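Frequently asked questions for home recorders

Trimov collects examples of everyday hand work for a learning system. People record short tasks in their own homes with a pair of hand-held grippers, and the recordings are used to train the system to do the same kinds of tasks. Last updated Oct 17, 2020.

Getting started

Do I need any experience?

No. You complete a practice set of 2 tasks before your first real session. We review the practice set and send you notes. Most people need a session or so before the grippers feel normal in the hand.

What do I receive?

A case with a left gripper and a right gripper, a charger, a memory card and a printed task list. Return everything in the same case when your block is finished.

How many examples are in a block?

A block is 200 examples. You can spread them over as many days as you like within the loan period. The Pludisberg set, which closed in July, ended with 746 accepted examples out of 732 planned, so we do sometimes take extras if the quality is good.

Recording

What counts as one example?

One task from start to finish, with the objects at rest at both ends. If you drop something and pick it up again, keep recording. Recoveries are useful to us. Stop and discard only if you have to put a gripper down.

Do I have to clear the room or change the lighting?

No. We want homes as they are. Please do put away mail, family photos and anything with a name or address on it, and ask other people to stay out of view.

Can I use my own table?

Yes, any steady table will do. Patterned cloths and plastic covers are fine – the system has to cope with shiny and busy surfaces, and we have too many plain ones already.

Which objects should I use?

Follow the task list first. For the packaged food tasks, use snacks you already have, and leave them sealed. Mix soft bags with wrapped baked goods, and turn them to a new angle between examples. Keep both items within reach of the grippers, with one gripper at each.
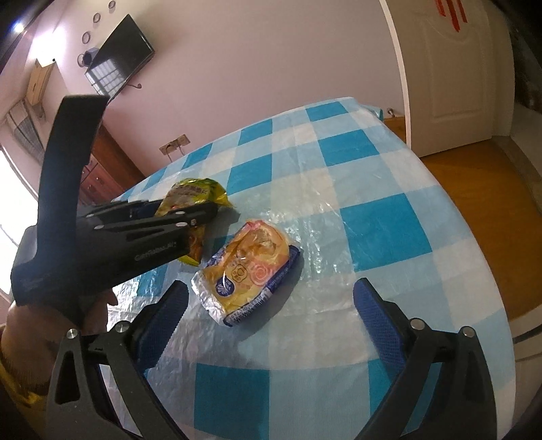 After the session

How do I send the recordings?

Copy the card to the Ambaye upload page. Do not rename or trim the files. Uploads can be paused and picked up later.

Why was an example rejected?

The usual causes are a covered lens, a hand touching the object directly, or a start that was missed. The reason is listed next to each file in your account.

Can I have a recording deleted?

Yes. Write to the Bosutlow help desk with the file number. Deleted files are also removed from later training sets.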